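Fridge task for our club — right gripper keeps fumbling things in the door bin

Posted in Student Robotics Help, December 2, 2025

Rosine Boyer

Hi all! I help run an after-school robotics club and we've entered the household round of a regional student contest this year. The kids have a two-armed robot on loan through our district, and the task we drew is "put away the groceries," which means opening a fridge, taking things off a counter and getting them onto a shelf or into the door without knocking anything over. Thirty points for the door bin alone, so naturally that's the bit everybody wants to get right.

We teleoperate for practice and then train on the recordings. So far the kids have 37 clean runs for the main shelves and a sad little handful for the door. The left arm is fine. The right arm gets to the upper bin on the door okay, but once the fingers are over the lip everything goes wrong. Either it comes in too flat and the wrist bumps the liner, or it comes in steep and pushes the door, and then the bin has moved and the whole approach is off.

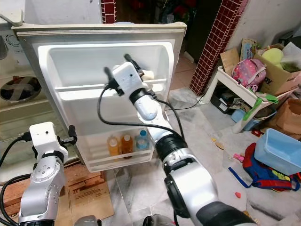 We've tried slowing the arm way down (it helps a bit, but then we run out of time), and one of the kids wrote a little script that re-homes the wrist before each reach. I also don't love how much cable there is between the wrist and the forearm. It loops down right next to the door, and I keep waiting for it to hook on a bottle in the lower bin.

What I'd like to know is whether this is a practice problem or a setup problem. Should we be recording a whole lot more door runs, or changing how we do it? We've got until August for the final, but the kids would love to show something to their parents way before that. Also open to hearing that we should skip the door and go for the shelf points!

Dalia Lapiņa

Don't skip the door! We had a pretty similar task two seasons ago and lost most of our early runs the same way.

More recordings won't save you if the door is in a different spot every time. A fridge door on its own hinge will drift with the lightest push, and your arm is planning like it's a wall. Pick one opening angle and stick to it. We put a strip of tape on the floor under the door edge and whoever was resetting had to line it up before the operator could start. Boring, but our success rate jumped the same afternoon.

Second thing, use the other arm. You've got two! Have the left gripper rest against the edge of the door and just hold it while the right one reaches. It took our kids a while to get used to doing both at once — a lot of yelling — but it fixed the drifting for good. Check your rules first, though. Ours allowed it as long as the holding arm didn't touch the groceries.

For the cable, take up the slack with a couple of soft hook-and-loop wraps along the forearm. Leave enough for the wrist to turn all the way both directions, and test that by hand with the power off before you trust it. We wrapped ours too tight once and pulled a connector out, so go easy.

And on the angle, come in from above and a little toward the hinge side, then straighten out once the fingertips are past the lip. Start with the bin empty and get ten good reaches in a row before anybody puts something in there.

grendach_dad

What she said about the tape. Our team (Grendach) also turned the grip force way down for anything plastic. Can't remember the number, sorry, whatever was one step above dropping it.

conix_4_life

just get a smaller fridge lol

Rosine Boyer

Thank you both! I read the rules again last night and the second arm is allowed to hold the door, so we're trying that at our next meeting. Tape is already in my bag. Dalia, did you record the holding and the reaching together as one run, or train them separately?

Dalia Lapiņa

Together, one operator, one recording. We tried it split up and the two arms never agreed on when to start.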